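June 4, 2026
Caltberg, simulation bench, Eren cell

Continued with the gripper set-up in the Eren model. Yesterday's problem was still there in the morning: the hand closes well on the egg part, but when the wrist turns, the part slides slowly out along the lower finger. I first suspected the friction value again. I put it up in small steps and the sliding became slower, but it did not stop, so I returned it to the old value.

The real fault was in the contact settings. The solver was limited to 18 iterations per step, a value which came with the file we copied from Nutska. With 50 the part stays in the fingers during the whole turn. The simulation runs a little slower now, but for our purpose this is acceptable.

Other changes today:
Closing force limit reduced to 300 (same units as in the old config, please do not convert).
Collision shape of the short finger made again from the mesh. The old one had a gap near the tip.
Zero position of the wrist checked against the Plotumthorpe drawing. It was correct, nothing changed.

After this I ran the grasp test overnight script in its short form, some 449 cycles, with the room model loaded. Two drops, both at the start of the arm movement and not during the turn. I think the arm starts before the fingers have reached their force. Next I will try a short wait after closing.

Still open: the log does not write the finger force when the run is stopped by hand. Also the config on the shared drive is older than mine, so please take the one from my folder until I have merged them.

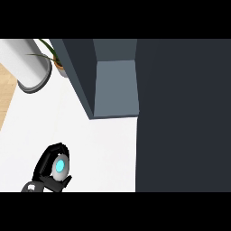

Eren model, egg part with cyan mark held in the gripper, room model loaded.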